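Dec 8, 2021

I've been reading robot safety rules for a month now, and my family would like it to stop. It started when Brerkix, a small shop in Moffat that builds sorting cells, let me sit in while the crew rewrote its house rulebook. The old one ran to 293 pages (I carried it to the car, so I can vouch for the weight).

The rule everybody there argues about is number 2: no arm moves in the shop until the same move has been run in simulation. Sounds easy, right? But what counts as the same move? The old book let you change the speed afterward without going back. The new one won't, and you should have heard the groaning!
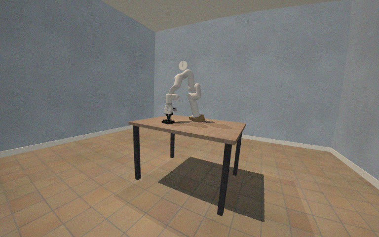 A simulated arm with its gripper lowered over a small black object on the tabletop.

I got to try it myself in Clondis, the software they use, and I was terrible. I kept forgetting to set the keep-out zone before pressing run, and the checklist kept sending me back to the top. By lunch I'd quit sulking and started to see why they like it. A bad guess costs you a minute and some pride.

Their log for the year shows 1,751 runs, and 1,505 were signed off the first time. The rest had to be redone, mostly over paperwork: a missing payload weight, a tool listed under its old name. Brakosska, the supplier next door, wants to borrow the checklist in January, minus the speed rule. I suspect that'll be another long meeting, and yes, I've asked if I can come.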